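Shared kitchen counter (open-plan workspaces)

A shared kitchen counter, sometimes called a tea point, is a small work surface with a sink and tap placed inside an open-plan office, lab or workshop instead of in a separate room. It is one of the most wonderfully useful features of this kind of workplace: people can fill a glass, rinse a mug and catch up with a colleague a few steps from their desks!

Background

Designers have long argued over whether the kitchen belongs behind a door. Zyanya Bautista, in her guide Onden, favors the open counter and calls it "the friendliest two meters in the building." Leopoldo Cuevas studied 30 workplaces for his survey Fallelau and collected 1,572 notes on how people used their counters, from morning coffee to the last rinse of the day. His favorite finding (and a delightful one) was how often mugs traveled: many spent the whole afternoon on tables far from the sink.

Layout and setting

The counter usually stands along one side of the room, with tables and rolling chairs within easy reach. High ceilings and pale finishes suit it well, as they keep a busy floor feeling light and roomy. Cuevas recommends a clear path at least 4 feet wide, so that someone carrying a full cup can pass a person at work.
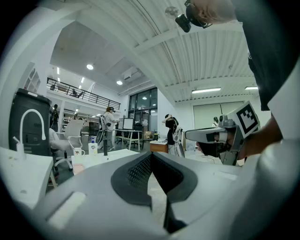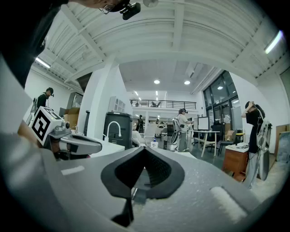

Bright open-plan workspaces with ribbed ceilings and people on the floor.

Faucet

A gooseneck faucet is the classic choice. Its tall, curved spout leaves plenty of space for bottles, pitchers and deep pots, and it looks splendid on a plain white countertop. Bautista suggests testing the height with the tallest bottle in regular use before the sink is fitted.

Mugs and bottles

Patterned mugs are a great help in a shared space, where plain ones are easily mixed up. In the Ochoa system, each table keeps its own pattern, and strays go home at 4 o'clock. The simpler Huto system provides 2 shelves, one for personal mugs and one for guests.

Care

Crumbs gather quickly on any counter used between meals. A dry brush followed by a damp cloth clears them well, and a wipe around the base of the faucet stops scale from building up. Many workplaces save the deeper clean for Friday, when the bottles left on tables are collected too.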